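**Call for readers and essayists: literary biography, Vik**

Our small journal is preparing an issue on how writers' letters shape the lives that others write of them. We look for essays of up to 2,000 words, and for two readers who can comment on drafts in July.

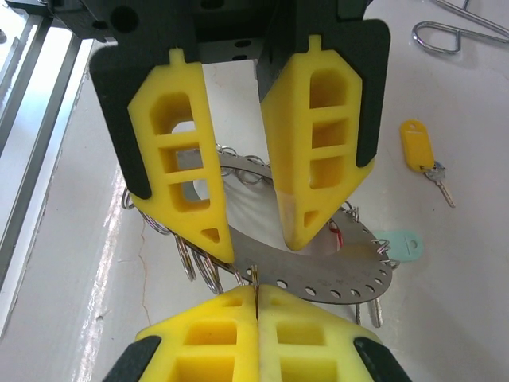
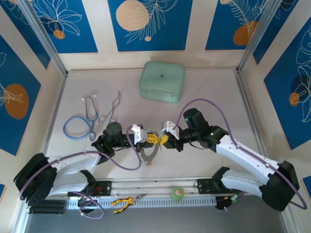 You do not need a degree. Please send 300 words on one letter you know well — published or from an archive — and tell us why the biographer used it, or left it out. Readers should also name two biographies they have finished recently.

Write to Borghild Isaksson or Glenys Harawira at the Fusby office.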